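The Zirville Letter
Jul 17, 2022

Where have all the sockets gone?
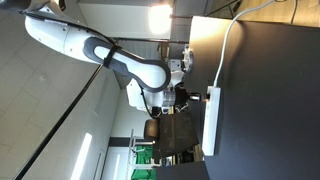 The power strip, at rest on a dark table.

Whoever wired my house had a very clear idea of how people would live in it, and the idea was that they would own a lamp. One lamp per room, and in the kitchen a kettle as well, provided it took turns with the iron. I have a single socket in the spare bedroom. It is behind where any sane person would put the wardrobe, and also behind where the last owners put theirs, judging by the dents in the carpet.

I mention it because the Tritstead Road end of the village has been sent a form from the people renewing the supply, and question 12 asks us to list "all fixed outlets in regular use". I had assumed this would take as long as a cup of tea. It took most of an evening, and led to a disagreement in my household over the word "regular". There is a socket on the landing that is used for the hoover. The hoover comes out when there are visitors. You may draw your own conclusions, and we put it down as yes.

What the form doesn't ask about is everything that hangs off the sockets. I think that is where most of us really live. My own living room has one double socket on the long wall, and from it runs an extension lead, and that feeds the television, the box that goes with the television, the other box that nobody has dared unplug, the router, a lamp and, in December, a tree. Moving the sofa means lying on the floor first with a torch in your mouth. I have been down there often enough to have views on the skirting board.

I asked in the last letter for your own arrangements and got more post than I've had since the piece on bin lids. Thank you all. A selection follows, with the addresses taken off for the sake of your insurers.

One reader in Flukus Lane has a bedroom with no socket at all. The lead comes in from the landing under the door, and the door has had a little arch planed out of the bottom of it, rather beautifully, by a previous generation. She says the cat watches the arch for mice. I'd say get an electrician, and she says she is going to, and has been going to for 17 years.

Another wrote to say that his house has too many. It was done up by somebody who had plainly suffered in an earlier house and was taking no chances. There are sockets in the airing cupboard. There is one on the outside of the bath panel, which had to be taken out by a man who went a bit quiet when he saw it. There is one halfway up the stairs at shoulder height, perfect for ironing on the stairs. He has tried it.

A third sent four pages about the placing of sockets in hotel rooms and I can't print all of it, though I agree with every line. The gist is that the designers of hotel rooms believe guests charge their telephones in the corridor. He once stayed in room 204 of a place near Haugland where the only free socket was inside the wardrobe, so he slept with his head at the foot of the bed and the wardrobe door open, and woke up facing a trouser press.

And several of you asked the same thing, which was whether you can plug one extension lead into another. I am not an electrician. I did ask one, while he was in the house for something else and couldn't easily get away, and the answer was no. I said what if it was only a small one, and the answer was still no. He then looked behind my television for some time and I offered him a biscuit.

For what it's worth, the rest of his advice came to this. Don't run a heater off a lead that is also running other things. Don't leave a long lead coiled up on its drum when it's working hard, unwind the whole lot even if it looks untidy. Don't put leads under rugs, where they get trodden on and you can't see what's happening to them. If a plug is hot to the touch or has gone brown, stop using it and don't wait for it to go any browner. Anything with a cracked case goes in the bin, by which he meant the proper recycling one at the tip, and he could see me thinking about the drawer.

The drawer, yes. I went through ours afterwards in a fit of virtue. It is the second one down, under the cutlery, and it won't open fully owing to the charger for a razor that left us years ago. I found leads for two printers and we have never, as far as either of us can remember, had more than one. I found a travel adaptor for a country I have not visited. There was a flat grey cable with a different end at each end, neither of which fitted anything in the house, and I put it back because the minute it goes to the tip we shall be given whatever it belongs to. The drawer is now slightly tidier and opens slightly less far.

We are getting new sockets put in, as it happens. There was a long walk round the house with a pencil, marking crosses on the wallpaper. It's surprisingly hard. You have to imagine yourself in five years' time, sitting in a chair you haven't bought, wanting to plug in something that doesn't exist yet. I put a cross by the bed, a cross by the other side of the bed after discussion, and one in the hall for reasons I could no longer reconstruct by supper. The spare room is to have a proper double one on the window wall. We have promised each other that no furniture will go in front of it, and a chest of drawers is being delivered in November.

If you haven't done your own form, it should go back in the envelope provided or through the slot at the old dairy, which is emptied when somebody remembers. Spare copies are on the shelf by the library door, under the bus timetables. Please don't write "see letter attached" in the box for question 12, as almost everyone on our side of the road seems to have done, me included. They would like a number.

More socket stories are welcome, though I can't promise room for them next time, as I'm already holding three pages on the new kerb outside the bakery and the feeling there is running high.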